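Tulell Fabric Shaver, mains model

Sold by Mallitham Household. Usually sent out within 2 working days.

We stock one fabric shaver. For a long time we stocked none, and the reason was that most of them are poor. They buzz, they warm up, they take off a pinch of fluff and then they chew a hole in the elbow of something you liked. Shirin Jafarzadeh, who does our buying, spent most of a winter going through samples before she would put one on the shelf, and she still calls it "the least bad" when customers ring up.

So please read what follows before you order. We would sooner lose a sale than have it back in the post.

What it does

It cuts off pills. Pills are the small hard balls that form where cloth rubs: under the arms, along the side where a bag hangs, across the front of a jumper that meets a desk all day. The foil sits flat on the cloth, the pills poke through the holes, and a turning blade takes them off. The bits go into a clear pot at the back which pulls off for emptying.

It doesn't make old cloth new. The maker's leaflet says "restores", and we have left that word out of our own listing. Every pill you shave off is fibre that used to be part of the garment. Do it once or twice a year and you won't notice. Do it every week and you will have a thin jumper.

Which fabrics

Wool and wool mixes are where it earns its money. Lambswool, school jumpers, the cheaper sort of coat. It copes well with acrylic, and with sofa covers if you have the patience.

Cotton is less clear. Thick sweatshirt cotton is fine. T-shirts often don't pill at all, they just go a bit furry, and a shaver does little for that. Marled greys seem to bring in most of the questions, as the flecks in the yarn get taken for bobbles. Run a fingertip over it first. If you can't feel anything, there is nothing there to cut.
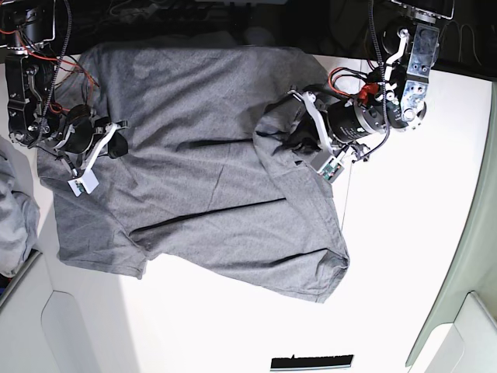
Grey cotton T-shirt, creased and folded. Creases like these need to be flat before you shave.

Don't use it on lace, loose knits, mohair, anything with beads, or anything you'd be upset to lose. We don't take claims for damaged clothes and neither does anybody else in this trade, whatever the box may hint.

How to use it

Lay the garment on a hard, flat surface. A bed is no good. Smooth it with the side of your hand until no fold is left under the part you are working on, because a fold is where holes come from. Small circles, almost no pressure. Let the weight of the thing do it. Go around seams and buttons, never over them.

Empty the pot before it looks full. Once it packs down the motor slows and the blade starts to tug.

The claims on the box

"Whisper quiet." No. It is quieter than the Lebrun we used to be offered, and you can talk over it, but a cat will leave the room.

"Professional results." We asked Elfriede Baumgart, who has done alterations for years, what she uses. She uses a comb and a razor.

"Lifetime blade." The blade goes dull. Ours was noticeably worse after around 18 garments, most of them heavy wool. Spare blades are listed separately and we try to keep them in. Ask before buying other makers' blades, as the Tanari ones look the same and don't fit.

Details

Power: mains, fixed lead, UK plug
Foil: steel, one height only
Spare blade in box: no
Guarantee: 12 months, motor only
Colour: white

There is a battery version. We tried it and sent it back.

Returns

Unused and boxed, send it back within the usual period and we refund the price but not the postage. Used ones we can only take if they are faulty. Put a note in the parcel saying what went wrong, and mark it for Davoud Naseri in returns.

Also looked at: wool comb, cedar; clothes brush, bristle; spare blade for Tulell mains model.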